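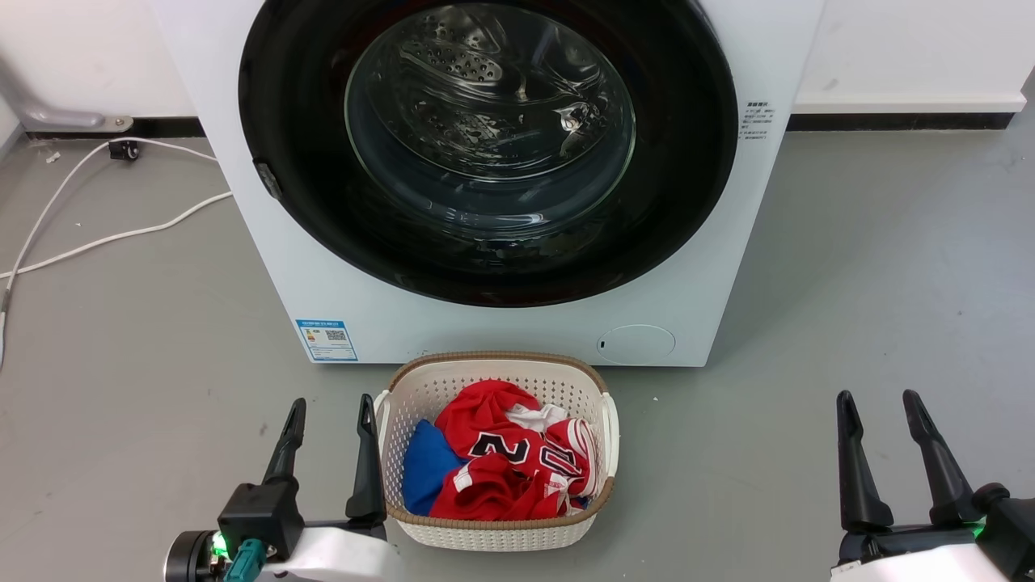 The comment from the second reader of our interim draft was short: the planner should not be asked to recover from errors that the perception module could have reported earlier. In the reader's opinion, the draft treated a missed grasp as a motion problem, when the logs pointed to a poor estimate of where the garment edge was. The team accepted this comment, and the second half of the project was reorganized in response to it.

1. Purpose of the project

The project, registered with the department under the name Telby, set out to build a software layer for loading a front-loading washing machine with a two-arm robot. The layer sits between the camera input and the arm controllers. It decides which garment to pick, which arm should pick it, and by what path the garment should travel to the drum. The arm controllers themselves were supplied by the laboratory and were not changed.

2. Software structure

Telby has three modules. Dridier, the perception module, receives head camera images and returns an outline of the basket rim, an outline of the drum opening, and a ranked list of grasp points on the clothing. Won, the planning module, assigns a grasp point to the left or right arm and checks the path for contact with the basket, the door and the other arm. Zokach is a replay tool written by the team. It steps through a recorded run and shows the output of both modules side by side.

In the interim version, Dridier passed only its best grasp point to Won. In the final version it passes the 5 best points, each with a confidence value. If none of them reaches the threshold, Won does not plan a grasp and requests a new image from a slightly different head angle.

3. Data and testing

The grasp model was trained on 2,000 labeled images. Labels were made by hand and checked once by a second team member. Images in which the two labelers disagreed on the garment edge were kept and given a lower weight in training.

The final version was tested over 896 grasp attempts. Of these, 134 failed. Each failure was opened in Zokach and assigned to one module. Most were assigned to Dridier, and the most common cause was two overlapping garments being treated as one. Failures assigned to Won mainly involved the sleeve or hem of a garment touching the lower edge of the door opening, a case the path check does not cover, as it models the garment as a short rigid shape below the fingers.

4. Limits and remaining work

Door opening and closing are outside the scope of Telby. The basket must be placed within reach of both arms before a run begins. The confidence threshold was set by hand in April and has not been tuned for other lighting conditions. A garment model that hangs and swings was started on a separate branch of the code and is not included in the submitted version.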